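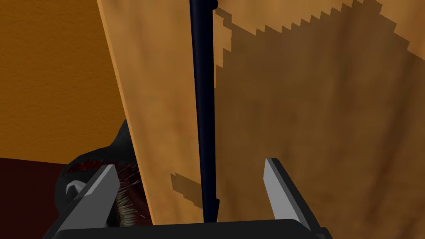 ## Finishing a flat timber panel with hardwax oil

This method suits solid or veneered interior panels such as cabinet doors, shelving and desk tops. It was last revised on 26 January 2018 for the Baravine workshop.

### Preparation

1. Check the moisture content. Don't proceed above 12 per cent.
2. Sand with the grain at 120, then 180 grit. Stop at 180 - a finer surface takes up less oil and the colour will be uneven.
3. Vacuum both faces and all edges, then wipe with a lint-free cloth dampened with mineral turps.
4. Inspect under a low, raking light. Cross-grain scratches show as short dark lines once oiled.

### Application

1. Stir the tin thoroughly. Don't shake it.
2. Apply a thin coat with a white pad, working along the grain. Coat the edges first.
3. Leave for 15 minutes, then buff off the excess. The surface should feel dry with no tacky patches.
4. Turn the panel onto painter's pyramids and coat the back the same way. An unsealed back can cause cupping.
5. Allow 24 hours between coats. Two coats are enough for vertical surfaces; bench and desk tops need 3.

### Clean-up

Soak used rags in water and lay them flat outdoors to dry. Oily rags left in a pile can self-heat and catch fire.

Log the batch on sheet 1188 before the panel goes to the Clircombe store.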